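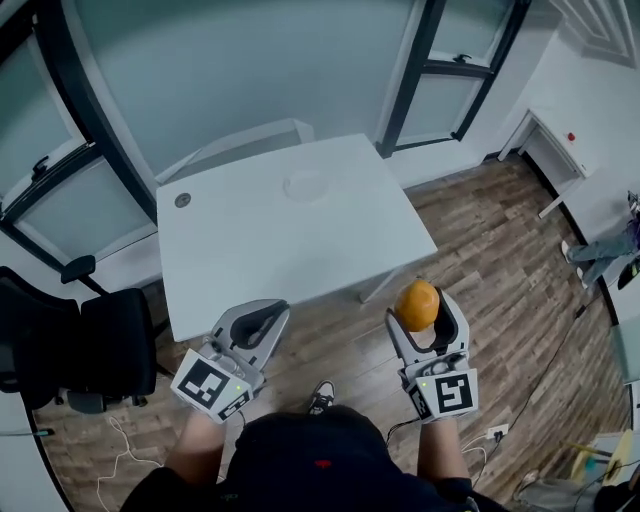 Mapping My Grandmother's Cousins
Final report, Family and Community History project
Ajith Kandasamy

What I set out to do

My grandmother grew up in Darnton with more cousins than she could list in one sitting. I had heard their names all my life (the one with the bakery, the one who moved away and came back, the two who didn't speak) and I could never put them in order. For this project I wanted to draw the whole cousin group on one chart and collect at least one story for each person. I got most of the way there, and I loved doing it!

How I did it

I began with my grandmother's address book, which she has kept since before my mother was born. It has names crossed out, moved to other pages and written sideways up the margins. From there I made phone calls. My mother's cousin Murali Lobo was the first to pick up, and he talked for so long that I filled both sides of every sheet I had and finished on an envelope.

After that I scanned the family letters. A great-aunt in Bulorberg had kept hers in a biscuit tin, and she let me borrow the lot for the month of July. I typed up 36 of them in full. The rest I only skimmed for names and places.

My classmate Hertta Hirvonen helped me set up the chart. We tried drawing it by hand first, but the third generation ran off the paper, so we moved to a spreadsheet and color-coded each branch. She asked very good questions, mostly "wait, whose sister is that?", and that one question fixed more mistakes than anything else I did.

What I found

The cousins fall into four branches, one for each of my great-grandfather's children. The oldest branch stayed in Darnton. The second went to Bulorberg and mostly worked on the railroad. The third is the one everybody tells stories about — more on them in a minute. The youngest branch is my own.

The third branch is full of people who share a name. There are two Subbaraos, an older and a younger, and for weeks I had them mixed up. Subbarao Thampi, the younger, is the one who sang at weddings. The older one could not sing at all, according to Murali, but sang anyway, and at the same weddings. Once I had that sorted out, half the stories in the letters suddenly made sense.

I also learned that the two cousins who didn't speak had fallen out over a bicycle. One lent it, the other painted it green. They made up in their sixties, and there is a letter about it that is only five lines long. It is my favorite thing in the whole tin.

What went wrong

I trusted ages too much. People round them, or remember them from a party that happened in a different year. Two cousins on my chart were listed as older than their own mother until Hertta spotted it. I should also have recorded the phone calls (with permission), because my notes from the first few are hard to read even for me.

What's left

Three cousins have no story yet, only names. Our teacher, Dinesh Rajan, suggested I write to them or to their children directly, and I've sent the first letter. I'm taking a printed copy of the chart to my grandmother next, with a pencil, so she can correct it.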